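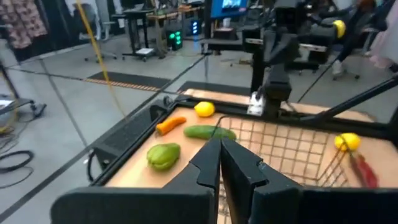 A robot arm is a chain of stiff parts joined by motors. Each motor turns one joint, and a computer tells each motor how far to turn and how fast. At the Fendell open day, visitors can watch arms like these doing a sorting task: picking up vegetables and fruit and putting them in a basket. The gripper at the end of each arm does the holding. The large black one at the front has two flat fingers that face each other, with a narrow gap between them. A carrot, a cucumber, a pale green chayote and a lemon are out on the tray, while a second lemon and a red chilli pepper are in the wire basket.

How does a gripper hold things?

The two fingers stay parallel, like the two sides of a door frame. They slide apart to open and slide together to close. For this reason the type is called a parallel gripper. A motor pushes the fingers inwards until they press on the object from both sides.

The amount of push matters. If it is too small, the object slips. If it is too large, soft food gets bruised. Try picking up a ripe tomato between two rulers and you will meet the same problem.

Why use vegetables?

Boxes are easy for a robot. They have flat sides, and every box of one kind is the same. Vegetables differ. A carrot is thick at one end and thin at the other. A lemon can roll. A chayote is a kind of squash with wrinkles and ridges, so flat fingers touch it only in a few places.

The robot has to choose where to hold each one. For a long vegetable, the fingers usually go across the narrow part, near the middle. If they hold it at one end, the other end is heavy and tips down.

How does the robot know where things are?

It uses cameras. A picture from a camera is made of tiny coloured squares called pixels. The computer looks for groups of pixels that could be an object, then works out how far away that object is. A camera close to the gripper gives a near view. It moves when the arm moves, so the computer must keep track of both.

What happens at the open day?

The doors open on August 21, 2018. Each demonstration lasts 12 minutes and has space for 16 visitors. Children must stay behind the line on the floor while an arm is moving. An arm cannot always tell that a person is near, and it does not get tired or slow down by itself. Questions are taken at the end, when the motors are off.

Words to know

Joint: a place where two parts of the arm meet and can turn.
Gripper: the part that holds objects.
Pixel: one small square of a digital picture.

200 shares
16 comments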